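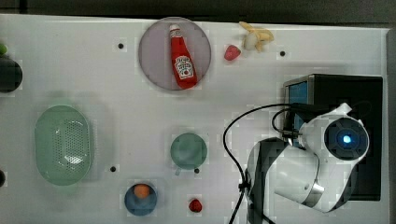
*This page was last edited in May.*

**Gukuro** is a benchtop manipulation kit sold by the Canadian firm Waltton for use in colleges, rehabilitation centres and small research laboratories. It combines a single robot arm with a perforated work surface, a set of household and play-food objects, and a licence for the Cuesta task software. The kit is assembled in Nestalden, where Waltton also runs its repair and calibration service.

## Design

The arm is white with black and silver accents, and a ring of blue light is set into the dark face of one of its joints on some units, or a single light at its centre on others. Customers may order the kit with or without the work surface, a white tabletop drilled with small holes. Waltton specifies a clearance of 20 centimetres between the arm's base and the nearest object at the start of a task.

Cabling on the standard model runs outside the arm. Reviewers have noted that the external cable is simple to replace but needs to be checked before each session, as a loop left too long can sweep across the table and disturb light objects.

## Object set

The catalogue lists 123 objects, from which purchasers choose according to the tasks they intend to run. Kitchen layouts are the most widely used. A typical arrangement places a ketchup bottle across a plate, with a mint green strainer, a teal cup and a small blue bowl nearby, and play food such as a partly peeled toy banana set out on the open surface. Round fruit may be placed in the bowl at the outset or left for the arm to deliver.

The objects were selected by Carys Morris, the kit's first product manager, who favoured items of differing height and rigidity. Bottles are considered the most demanding pieces in the set, particularly when they lie on a curved rim.

## Software and service

Cuesta was written by Anselmo Marinho and Julián Villanueva and is supplied on a renewable licence. It records each attempt, stores the starting layout and allows an operator to repeat a task from the same positions. Five task families are included: sorting, stacking, clearing, pouring and table setting. Pouring is carried out with dry beads only under the terms of the warranty.

The service plan covers one calibration visit a year and the loan of a replacement arm during repairs. Coverage lasts 5 years from delivery – a term that applies to the arm and its controller, but excludes the object set.

## Reception

Cherry Mae Macaraeg, reviewing the kit for a college purchasing network, praised the clarity of the manual and the range of objects, and judged the licence fee high for programs with small enrolments. Telmo Bermúdez reached a similar view of the price. He also reported that pale objects were harder for the software to locate on the white surface, and recommended a coloured mat for introductory classes. Waltton has since added a grey mat to its list of optional accessories.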